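Grasp order for mixed fruit in a bowl — class project, second milestone
Student Projects > Manipulation

bnguyen_4
We are on the second milestone for the manipulation class (instructor is Lucie Kennedy, team name Gurkora). The task is to clear a bowl of mixed fruit with a two-finger gripper and no damage to the fruit. We collect demonstrations by hand with the hand-held version of the gripper and train on those.

Open question is grasp order. Our current rule takes the piece with the most free space on both sides first. Carter wants to take whatever touches the wall first, on the grounds that those get harder once the rest start rolling. Typical approach on the dark fruit, fingers open, before the close: 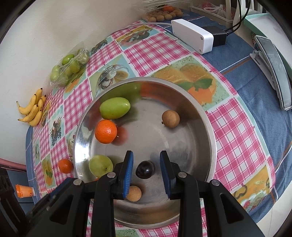 Fingers open on either side of the dark fruit. Steel bowl, mixed fruit, ridged pads.

The tan one behind the left finger is what worries me. If the left pad comes in low it pushes that piece, and then the state no longer matches the plan.

jereo_bench
Free space first is the correct default. With a curved floor, anything you disturb moves toward the center, so a wall piece is likely to come to you later without help. I would not plan around wall contact at all until you have numbers that say you need to.

carter.p
Disagree. The rounder green one is already against the wall. A finger has to fit between fruit and steel, and the pad is not thin. If it stays there until last, you finish the episode on the worst grasp. I would rather spend the bad grasp early, when a failed try can be followed by a retry.

jereo_bench
A failed try early also moves everything else. You are paying for it either way.

mmckinnon
Different concern: the bowl. Polished steel picks up color from the fruit. You can see orange and green on the wall in your picture. If your segmentation is color based, it will find fruit that does not exist. We lost most of October to that on the Dhillon arm and ended up switching to a matte bowl.

bnguyen_4
The bowl is fixed by the assignment. We are not using color segmentation, the policy takes the raw wrist view. Reflections are in the training set, so I expect it to cope — but I have not tested that separately.

mmckinnon
Then test it separately. Hold out a set with the lighting changed and compare. Same goes for the printed fruit on the tablecloth, those orange slices are close to the rim and are a fair distractor.

endari_lab
How many demonstrations do you have? Ordering arguments are not worth much below a few hundred.

bnguyen_4
500, split between two operators. Carter and I do not use the same order, which may be part of the problem.

endari_lab
That is the problem. Mixed strategies in one set give you a policy that hesitates between two targets. Pick one order, relabel or drop the other half, retrain. You can argue about which order is better after that.

carter.p
Fine with that, provided we train one on each half and compare.

bnguyen_4
Agreed. Splitting by operator tonight. Will post the drop counts for both when the runs finish.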